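# The Slow Hands of Enum

When I arrived at the workshop in Devel, it was nine in the morning and Celeste Amaral had already dropped the same rose three times. She did not say good morning. She lifted one finger from the handle to ask me to wait, moved her wrist a little to the left, and across the room the gripper moved a little to the left also. On the fourth try the stem stayed between the fingers. Only then she turned around and shook my hand.

"You should come later in the week," she said. "On Monday my hands are still from home."

The firm is called Flekatier and it makes nothing that you can buy. Other companies send it a task and a box of objects, and the people of Flekatier perform the task with robot arms, by remote control, again and again, so that a computer can learn from the recordings. In September the box contained kitchen sponges. Now it contains artificial flowers. The customer, Kwon, sells decoration to hotels and restaurants, and rents it out too. After every wedding and every conference the flowers come back in a heap. Somebody must separate the stems from the leaves that have fallen off, and this somebody has, until now, always been a person with a sore back.

The project has the name Enum. I asked why and received two different explanations, so I will give neither of them.

The task itself fits into one line on the wall: leaves to the left, flowers to the right. A child would learn it from seeing it once. For the arms it is another matter, and I had to stand beside the table for a good part of a morning before I began to understand the reason. 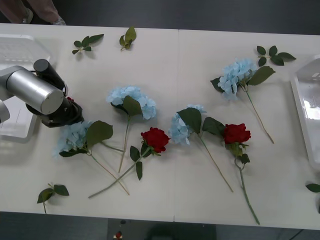
*Hydrangeas, roses and loose leaves laid out on the work table, with the gripper above one of the blue blooms.*

An artificial hydrangea is a difficult guest. The head is wide and soft and gives way when it is pressed, so the gripper closes on petals and finds no firm place. The stem is better, but the stem is thin and lies flat on the table, and very often it lies under another stem. If you pull the lower one, the upper one travels with it. We solve such things with our fingertips and do not notice that we have solved anything. Amaral has no fingertips in this work. She has a handle in each hand, a trigger under each forefinger, and her eyes.

She told me that the beginners always look at the gripper. They follow it the whole way, like you follow a glass that is too full. After some weeks they start to look at the object, and the gripper arrives there by itself. "It is the same with a bicycle," she said. "Or with a needle. My grandmother never looked at the needle."

I was allowed to try. The handles are light, lighter than I expected, and this is a part of the problem, for nothing tells you that you have touched the table. I touched it quite hard. Amaral reached over, lifted my elbow by a few centimetres and told me to breathe out before closing. I took a leaf, lost it, took it again, and finally put it down more or less where I wanted. It needed almost 30 seconds. She does it in the time of a short sentence.

My leaf was thrown away – the recording of it, I mean. A clumsy try is not forbidden in the collection, and some of them are even welcome, but the recordings with visitors are never kept.

## What is kept

In the next room Han-gyeol Cheon watches what Amaral has done. He has the views from the fixed camera and from the small cameras at the wrists side by side on one screen, and he plays them at double speed with his chin on his fist. When something disturbs him, he stops and goes back. On the day of my visit he had 467 recordings marked as good, and he spoke about them the way a teacher speaks about a class. There were tidy ones and lazy ones. There was one from the previous week which he liked so much that he showed it to me twice: a hydrangea is turned slowly around its own stem until it comes free from its neighbour, and nothing else on the table moves.

"I did not ask for this," he said. "Nobody wrote it in the instructions. But now that it is in there, perhaps the arm will also do it one day."

The word perhaps is used very much at Flekatier. The machine does not receive a rule like "first take what lies on top". It receives examples, and from the examples it forms a habit. If Amaral always begins in the same corner, the arm will begin in the same corner, also when this is foolish. If she hesitates before each rose, the arm will learn to hesitate. Cheon once found that an early version made a tiny stop above the tray before it let go. He searched for the cause for two days. It was a habit of the operator, who liked to be certain.

For this reason the table is never laid in the same way twice. The stems are crossed, turned and pushed together by hand between the recordings. Sometimes a bloom points towards the operator and sometimes away, and a leaf sprig may stand half upright or lie flat. Laying the table is treated as a real job here. Amaral and Cheon exchange places after lunch, partly for the shoulders and partly so that the disorder does not become the disorder of one person.

I had imagined that two arms would make the work twice as easy. It is not so. Two arms can also be in each other's way, and the operator has to decide at every moment which of them should be still. Amaral said that keeping one hand quiet was for her the hardest thing to learn. She played the piano as a girl, and the piano did not help.
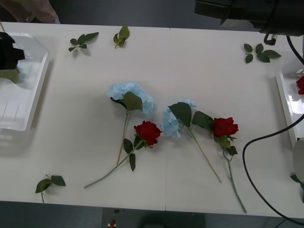
## The view from the wrist

There is a thing the fixed camera cannot show, and it is the moment of holding. From above, a gripper that has a stem and a gripper that has nothing look nearly the same. The wrist camera sees it from very close, with the black finger always in the same place and the world moving behind it. Operators need some time to like this view. It is narrow, and the object that you carry stands like a lamp post in front of everything else.

Amaral did not like it either in the beginning. Now she looks at it whenever she brings a rose to its container. The stem is long, and she wants to know where its lower end is, so that it does not knock against the side or against the flower which is already inside. She lets the arm go down, waits, corrects the angle, and opens the fingers. If she opens them too early, the rose falls across the others. This is not a catastrophe for a plastic rose. But Kwon would like the blooms to stay round, and a petal that has been bent many times does not come back to its form.

I asked her if she ever thought about how the work would be done without her. She took the question seriously and needed some time for it. She said that she thinks more about the person who will stand next to the machine later, in a storage room without windows, and who will have to trust it. When she is tired and makes a rough movement, she imagines that this person sees it. Then she marks the recording as bad and makes a new one.

How many recordings will be enough, I could not find out. Cheon believes that the variety is worth more than the amount, and he would prefer to spend the next weeks with flowers of other kinds, such as tulips, whose smooth heads slip away. The customer prefers a date.

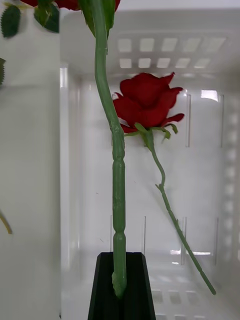
Bok-nam Ahn wrote to me after my visit that I should be careful with the word "teach". Teaching, the letter said, supposes that the pupil can ask something back, and an arm that copies has never asked anything. In the same letter there was a second remark, which I have read several times since: "I have sorted flowers after events for many years, and I was also never asked. I was shown once, and then I was left alone with the boxes. Please write that the showing is done with patience there. That part I envied."

I read this aloud to Amaral on the telephone. She was silent for a moment, and then she wanted to know how Ahn deals with hydrangeas when the stems are crossed. I had not asked. I wrote back the same evening, and the answer was one line long: hold the lower stem still, and lift the upper one by its thick end.

Amaral has tried it with both arms, the left one holding and the right one lifting. She says it works well with roses. With the hydrangeas she is still practising, and Cheon has opened a separate folder for it.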